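3 min read

Piria has started renting out its two-handed gripper kit, and I've been pestering them for a look since I first heard about it in May. Well, I finally got one! The kit is called Clomunum, and it's a pair of hand-held grippers you use to record chores for a robot to learn from later. You do the task yourself, one gripper in each hand, and the recordings go off to whoever is training the arm.

Until now you could only buy the thing outright, which put it out of reach for small shops like the one I work with. The new plan is a monthly rental at $504, with a minimum of 2 months, and that gets you both grippers, the cables, a hard case and the recording software. Shipping is extra (of course it is). There's also a task library to go with it, put together by Cayetano Echevarría and his team at Piria, with 12 ready-made tabletop jobs. Each one comes with a printed setup card so you're not making it all up on your first morning.

I went straight for the bathroom set, mostly because soap sounded easy. Ha! Soap is a pain. Squeeze it too hard and you leave dents, go too gently and it slides right out of the fingers, and then you're starting the whole take over while your coffee goes cold on the other side of the room.

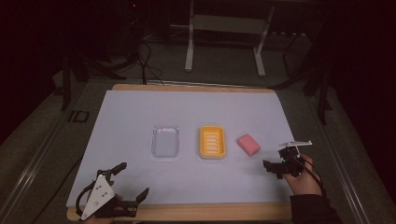
The soap job with the Clomunum kit: a clear dish, a yellow dish and one pink bar.

What I like is how fast you forget you're holding a tool. By my second session I was reaching for things without thinking about where the fingertips were, and my takes got a lot smoother for it. The software is pretty friendly too. You name your task, hit record, and when you're done it lets you toss the bad takes before anything gets uploaded. I tossed plenty!

Now the grumbles. My wrists were sore after an hour, and I'd love a lighter grip for anybody with smaller hands. The setup cards are a bit stingy with detail (mine said "place items in a row" and left it there, so I emailed support and got an answer by 8 the next morning, which was nice of them). And the hard case closes fine only if you coil the cables exactly the way they came, so take a picture before you unpack.

If you've used the Gallardo grippers, these feel stiffer in the squeeze, and I ended up liking that more with small objects. Pinard still has the better manual by a mile.

Rentals are open now through Piria's own store, and Echevarría tells me a kitchen set is next for the task library, with lids and jars. I've already asked to be on the list for that one.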